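툴덴(Tulden) 건물 공용 작업실 정비 및 일상 관리 사업 중간 경과 보고

수신: 반 아커(Van Acker) 재단 지원사업 담당 지네브라 발렌티니
발신: 워벨(Wovell) 툴리오 비탈레
작성일: 2020년 12월 21일

보고 범위

이 보고서는 지난 보고 이후 툴덴 건물 공용 작업실에서 진행한 정비와 청소, 비품 정리 내용을 정리한 것입니다. 작업실과 바로 옆방을 대상으로 하며, 계단실과 외벽은 건물주가 따로 진행하는 공사이므로 다루지 않습니다. 예산 집행 내역은 별도 표로 제출했고 이 문서에서는 항목별로 달라진 부분만 적습니다.

지원 신청서에 적은 목표는 두 가지였습니다. 하나는 그동안 창고처럼 쓰던 방을 다시 사람이 앉아 일할 수 있는 상태로 되돌리는 것이고, 다른 하나는 그 상태를 별도의 외주 없이 입주자와 저희 직원만으로 유지할 수 있게 관리 절차를 만드는 것입니다. 첫 번째는 대부분 끝났습니다. 두 번째는 절차서 초안이 나왔고 현재 시험 적용 중입니다.

건물과 방의 조건

툴덴 건물은 1913년에 지어졌고, 작업실은 여러 차례 용도가 바뀌었습니다. 처음 인수했을 때 방에는 이전 사용자가 두고 간 서류장과 부서진 칸막이가 쌓여 있었습니다. 서류장은 건물주와 협의해 반출했고 칸막이는 폐기했습니다. 폐기 확인서는 지난 보고서에 첨부했습니다.

천장은 보와 환기 덕트가 드러난 상태 그대로 두었습니다. 마감 천장을 새로 다는 안도 검토했으나 비용이 크고 덕트 점검이 번거로워져 신청 단계에서 제외한 항목입니다. 덕트 표면의 먼지 제거는 1차 작업에 포함해 마쳤습니다. 다만 높은 곳이라 입주자에게 맡길 수 없고, 앞으로는 조명 점검을 할 때 저희 쪽에서 같이 처리하기로 했습니다.

옆방과의 사이에 있는 검은 테 유리창은 교체하지 않았습니다. 틀 주변의 실리콘만 다시 시공했고, 유리는 양쪽에서 닦았습니다. 옆방에서 작업실 쪽 소리가 들린다는 의견이 있어 문 하부에 틈막이를 달았습니다. 효과는 사람마다 다르게 말하고 있어 더 지켜보겠습니다.

바닥

나무 바닥은 이번 기간에 가장 시간이 많이 든 항목입니다. 기존 왁스층이 고르지 않아 창가와 출입구 쪽의 색이 서로 달랐습니다. 라파엘레 바시가 구석에서 시험 작업을 먼저 하고, 결과를 확인한 다음 방을 반으로 나누어 진행했습니다. 한쪽 가구를 모두 반대쪽으로 옮기고 작업한 뒤 다시 되돌리는 식이었습니다. 일정은 계획보다 늘어났습니다. 첫 번째 구역의 건조 시간을 짧게 잡았던 탓이며, 두 번째 구역에서는 처음부터 넉넉히 잡았습니다.

현재 바닥은 전체가 같은 방식으로 마감되어 있습니다. 조명이 켜져 있으면 바닥에 반사가 꽤 생깁니다. 이것을 불편해하는 입주자가 한 명 있었고, 다음에 마감할 때는 광택이 덜한 제품을 쓰자는 제안이 나왔습니다. 지금 다시 작업할 일은 아니라고 판단했습니다. 제안은 절차서 부록에 적어 두었습니다.

일상 청소는 마른 걸레질을 기본으로 합니다. 물걸레는 얼룩이 있을 때만 그 부분에 쓰고, 꼭 짜서 씁니다. 의자 바퀴에 낀 모래가 바닥을 긁는 일이 있어 바퀴 청소를 월별 점검 항목에 넣었습니다.

가구와 비품

가구는 새로 산 것과 기존 것을 섞어 쓰고 있습니다. 연한 파란색 사각 테이블은 기존에 있던 것으로, 상판만 세척하고 흰색 금속 다리의 높이 조절 나사를 다시 조였습니다. 벽 쪽의 흰 책상도 그대로 씁니다. 검은 메시 의자는 재고 중에서 상태가 나은 것을 골라 테이블 뒤쪽으로 모아 두었습니다. 머리 받침이 있는 것과 없는 것이 섞여 있는데, 입주자들이 따로 통일을 요구하지 않아 그대로 두기로 했습니다.

테이블 위에는 화분과 유선 전화기를 두었습니다. 화분은 꽃 장식이 있는 크림색 화분, 잎이 넓게 퍼진 흰 화분, 그리고 적갈색의 마른 잎이 있는 작은 흰 화분입니다. 꽃 장식은 조화이고 먼지가 잘 앉으므로 표면을 닦는 담당자가 같이 털어 주도록 했습니다. 작은 화분은 잎이 잘 떨어질 수 있어 옮길 때 화분 아래쪽을 잡도록 안내문에 적었습니다.

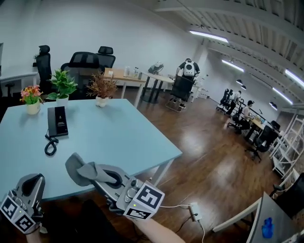 전화기는 검은색 탁상용이며 내선 연결을 전제로 배치했습니다. 교환 설비 쪽 작업은 건물주 소관이고, 회선 개통 여부에 대한 회신을 기다리고 있습니다. 개통이 어렵다는 답이 오면 전화기는 회수해 다른 층에서 쓰겠습니다. 꼬인 수화기 줄은 먼지가 끼기 쉬운 부분이어서 청소 순서표에 따로 한 줄을 넣었습니다. 줄을 당겨 펴지 말고 천으로 감싸 조금씩 밀어 가며 닦도록 했습니다.

표면 청소용 천은 회색 부드러운 천으로 통일하려고 합니다. 지금까지는 여러 색을 섞어 썼고, 색마다 용도를 정했으나 지켜지지 않았습니다. 잔니 데 루카가 입주자들과 이야기해 본 결과, 색 구분을 기억하는 사람이 거의 없었습니다. 그래서 작업실에서는 한 가지 천만 쓰고, 화장실과 탕비실의 천은 아예 그 방 밖으로 나오지 않게 보관 장소를 나누는 쪽으로 바꾸었습니다. 쓴 천은 문 옆의 통에 넣고 저희가 모아 세탁합니다.

전원과 배선

벽 콘센트 수가 부족한 것은 신청서에도 적은 문제입니다. 매립 콘센트를 추가하려면 바닥을 뜯어야 해서 이번 예산으로는 하지 않습니다. 당분간 멀티탭으로 보완하고 있으며, 흰색 멀티탭을 바닥에 두고 쓰는 자리가 남아 있습니다. 통로에 걸치는 선은 발에 걸릴 수 있으므로 정리가 필요합니다.

바시가 두 가지 방법을 비교하고 있습니다. 첫째는 바닥용 전선 덮개를 놓는 것입니다. 설치가 빠르지만 의자 바퀴가 걸리고, 마감한 지 얼마 되지 않은 바닥에 접착 자국이 남을 우려가 있습니다. 둘째는 책상 하부에 선반을 달아 멀티탭을 올리는 것입니다. 이 경우 책상 배치를 먼저 고정해야 합니다. 입주자들은 배치를 바꿔 가며 쓰는 편을 선호하고 있어 아직 결론을 내지 못했습니다. 3월 보고 전까지 한쪽으로 정하겠습니다.

결정이 나기 전까지의 임시 규칙은 다음과 같습니다. 퇴실하는 사람은 자기가 꽂은 것을 뺍니다. 멀티탭에 다른 멀티탭을 연결하지 않습니다. 걸레질을 할 때는 멀티탭을 들어 옮기고, 그 자리는 마른 천으로만 닦습니다. 규칙은 출입문 안쪽에 붙여 두었습니다.

조명과 천장

형광등은 기존 등기구를 유지하고 관만 갈았습니다. 이전에는 관마다 색온도가 달라 자리에 따라 책상 위 색이 다르게 보인다는 말이 있었습니다. 같은 제품으로 맞춘 뒤에는 같은 의견이 들어오지 않았습니다. 등기구 자체를 바꾸는 것은 건물 전체의 조명 교체 계획과 묶어서 하자는 건물주의 요청이 있어 보류했습니다.

천장에 달린 길쭉한 환기 부재는 안쪽까지 청소하지 못했습니다. 고정 방식이 도면과 달라 덕트 업체의 확인이 필요합니다. 겉면만 닦은 상태이고, 업체 방문 일정은 건물주를 통해 잡고 있습니다.

벽의 갈색 타공 패널은 상태가 양호해 손대지 않았습니다. 구멍 안의 먼지는 청소기의 솔 노즐로 빨아들이는 것이 가장 나았습니다. 젖은 천으로 닦으면 구멍 가장자리에 먼지가 뭉칩니다. 이 내용도 절차서에 넣었습니다. 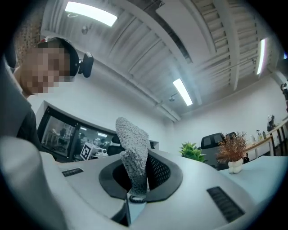 워벨 시설운영팀 · 툴덴 건물 담당

관리 절차서 시험 적용

절차서 초안은 8쪽입니다. 처음에는 훨씬 길었는데, 발렌티니 담당자의 의견에 따라 방별 항목을 합치고 사진 설명을 줄였습니다. 구성은 매일 할 일, 매주 할 일, 매월 할 일, 그리고 저희만 하는 일로 되어 있습니다.

매일 할 일은 입주자가 맡습니다. 테이블과 책상 위의 개인 물건을 치우고, 표면을 회색 천으로 닦고, 의자를 제자리에 넣습니다. 테이블은 화분을 한쪽으로 모은 뒤 안쪽부터 앞쪽으로 닦고, 화분을 되돌려 놓습니다. 전화기는 들어서 밑을 닦습니다. 시험 적용 초기에는 화분 주변만 둥글게 남기고 닦는 경우가 많아, 이 문장을 순서표 맨 위로 올렸습니다.

매주 할 일은 바닥 걸레질과 유리창 닦기, 타공 패널의 먼지 제거입니다. 작업실을 쓰는 팀들이 돌아가며 합니다. 순번표는 그라르코믹스(Grarkomix)의 예약 화면에 함께 올려 두었습니다. 방을 예약하는 사람은 어차피 그 화면을 보게 되므로 종이 순번표를 따로 붙이지 않습니다. 두 번 순번이 빠진 적이 있었고 모두 예약이 없던 주였습니다. 예약이 없는 주는 저희가 맡는 것으로 정리했습니다.

매월 할 일은 의자 점검입니다. 등판 메시의 늘어짐, 머리 받침의 고정 상태, 팔걸이 나사, 바퀴를 봅니다. 지난 점검에서 메시 의자 4개의 바퀴를 갈았습니다. 등판이 회색인 의자는 높이 조절이 뻑뻑하다는 신고가 있어 살펴보았으나 부품 문제는 찾지 못했습니다. 다음 점검 때 다시 봅니다.

저희만 하는 일은 천장과 덕트 외부, 등기구, 전기 관련 작업입니다. 사다리는 잠긴 보관함에 두고 열쇠는 렌초 마르티넬리가 관리합니다.

입주자 의견

의견은 작업실 앞 수거함과 예약 화면의 메모란으로 받았습니다. 내용이 겹치는 것을 묶어 주요한 것만 옮깁니다.

책상 위에 남의 물건이 남아 있어 청소를 못 했다는 의견이 가장 많았습니다. 누구 것인지 알 수 없는 물건은 이틀 동안 책상 끝에 모아 두었다가 분실물 상자로 옮기는 것으로 정했습니다. 작은 장난감이나 물병 같은 것은 처음부터 상자로 옮겨도 된다는 의견이 있었으나, 주인이 자리를 잠시 비운 경우도 있어 같은 규칙을 적용합니다.

파란 테이블을 벽 쪽으로 붙여 달라는 요청이 있었습니다. 그렇게 하면 뒤쪽의 의자를 빼기 어려워집니다. 현재 위치를 유지하되, 여러 사람이 모이는 날에는 옮겨 쓰고 되돌려 놓는 것을 허용했습니다. 되돌릴 위치를 바닥에 표시해 달라는 말도 있었는데 테이프 자국이 걱정되어 하지 않았습니다.

화분을 더 놓자는 의견과 있는 것도 치우자는 의견이 같이 들어왔습니다. 지금 수량을 유지합니다.

걸레 세탁 주기가 길다는 지적은 맞는 말이어서 주기를 줄였습니다. 깨끗한 천이 떨어졌을 때 연락할 번호를 통 뚜껑에 적어 두었습니다.

예산 관련 변동

바닥 마감재는 계획한 금액 안에서 구입했습니다. 건조 시간을 다시 잡으면서 인건비가 늘었고, 늘어난 부분은 의자 구입비에서 남은 금액으로 충당했습니다. 의자는 새로 사는 대신 재고를 골라 쓰고 바퀴만 교체해 지출이 줄었습니다. 항목 간 이동은 재단 규정상 사전 승인 한도 이내이며, 승인 절차 없이 보고만 하면 되는 것으로 발렌티니 담당자와 확인했습니다.

전선 정리 항목은 아직 집행하지 않았습니다. 방법이 정해지는 대로 견적서를 제출하겠습니다. 책상 하부 선반으로 가게 되면 신청 당시의 금액보다 늘어날 수 있어, 그 경우에는 조명 항목의 잔액을 쓰는 방안을 함께 올리겠습니다.

남은 일

끝나지 않은 작업은 4건입니다.

전선 정리 방식 결정과 시공. 담당은 바시입니다.

환기 부재 내부 청소. 건물주가 업체 일정을 알려 주는 대로 진행하며, 당일에는 작업실 예약을 막습니다.

전화 회선 개통 여부 확인. 담당은 마르티넬리입니다.

관리 절차서 확정. 데 루카가 시험 적용에서 나온 수정 사항을 반영해 다음 보고서에 최종본을 첨부합니다.

재단 측에 요청드릴 사항은 한 가지입니다. 절차서 최종본을 다른 지원 대상 공간에도 배포할 계획이 있다면 미리 알려 주시기 바랍니다. 지금 원고에는 툴덴 건물에만 해당하는 내용이 많아서, 배포용이라면 저희만 하는 일 부분을 다시 써야 합니다.

첨부: 항목별 집행표, 바닥 작업 일지, 의자 점검표, 관리 절차서 초안

문의: 워벨 시설운영팀 툴리오 비탈레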